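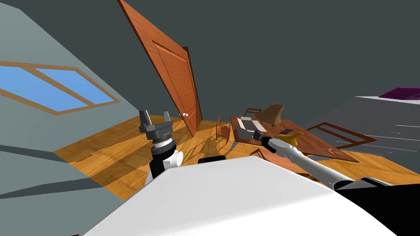
Razia Sial wrote under my last post that sourdough starter doesn't need feeding every day and that I was wasting flour. She keeps hers in the back of the fridge and feeds it when she remembers. I had been throwing out most of a jar each morning since May, so I decided to try it her way.

Mine came from a bakery in Bratberg that gives away a spoonful to anyone who asks. I put it in the fridge on a Sunday night and left it alone. By the next weekend there was a layer of gray liquid on top and it smelled like nail polish. I poured off the liquid, fed it equal weights of flour and water, and left it on the counter. The first feeding did very little. After the second it doubled in 4 hours, the same as it used to.

So I've stopped the daily feeding. I take the jar out Friday evening, feed it, feed it again Saturday morning, and mix the dough after lunch. What's left goes back in the fridge. I'm going through a lot less flour.

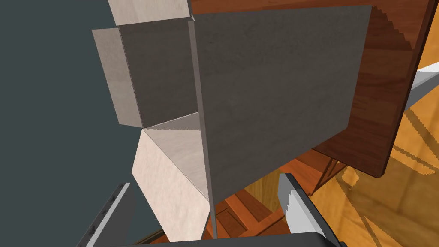 Does the bread taste different? A little more sour, mostly in the crust, and my family hasn't noticed.

The bigger change was the flour. I had been buying the store brand, and when they ran out I picked up a bag of Gatora whole wheat. I swap it in for a quarter of the white. It takes more water than I expected. The first loaf was stiff and came out short, with a tight crumb near the bottom. For the second I added 15 grams of water and let the dough rest before the salt went in, and that was enough to fix it.

Rigoberto Chambi asked for my oven times. I preheat for 45 minutes with the pot inside, bake with the lid on for 25, then take the lid off and turn it down to 210 Celsius (my oven has both scales and I learned on that one). It usually needs some 20 minutes more. I go by color. If the bottom is still pale I put the loaf straight on the rack for the last few minutes.

I also tried freezing half a loaf, sliced, with parchment between the slices. It toasts well from frozen. I wouldn't use it for sandwiches, as the edges go dry.
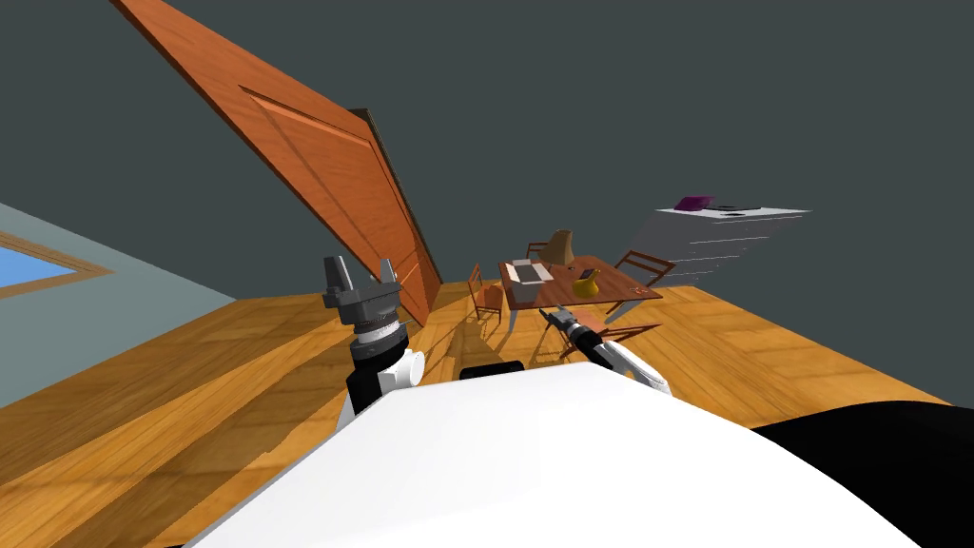
Home, baking weekend

Next I want to try rye. Anwara Herath sent me a recipe that uses three kinds of seeds and has to sit overnight before you cut it. I have the seeds already and still need to find a pan the right size.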